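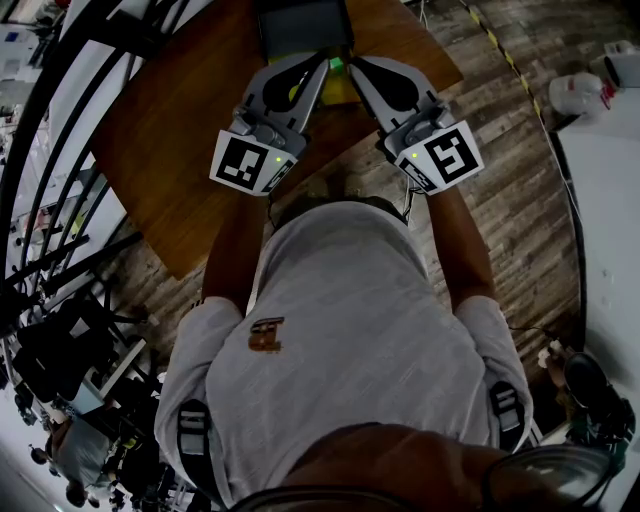 Tasska will spend the next six months building up its stock of hand-held grippers before it commits to buying any more robot arms, under an equipment plan signed off in August.

The company, which sets up automated packing and sorting lines for small manufacturers, had pencilled in a third arm for its Vullbridge workshop this year. That purchase has been pushed back. The money will go instead to extra pairs of grippers, spare fingers and marker plates, and two more work tables.

Operations manager Fongchan Sriwong said the grippers had become the bottleneck. People use them to work through a task by hand, and the recordings are then used to train the arms.

“We had arms sitting idle while staff waited their turn for a pair of grippers,” she said. “Buying another arm wouldn't have fixed that.”

Each pair is budgeted at $2851, with a further $200 set aside for replacement parts. The fingers wear fastest – particularly on jobs that involve picking up small items from a hard surface – and will be ordered in bulk from Orton, the workshop's existing parts supplier.

A quote from a second supplier, Bañuelos, came in at $3824 a pair with servicing included. Sriwong said the workshop would do its own repairs for now and look at the servicing offer again when the current order has been in use for a while.

The plan also covers storage for the recordings, which was left out of last year's budget and had to be paid for from the travel allowance.

A decision on the third arm is expected early next year. Floor space has been kept free for it at Vullbridge, and the electrical work will go ahead as scheduled.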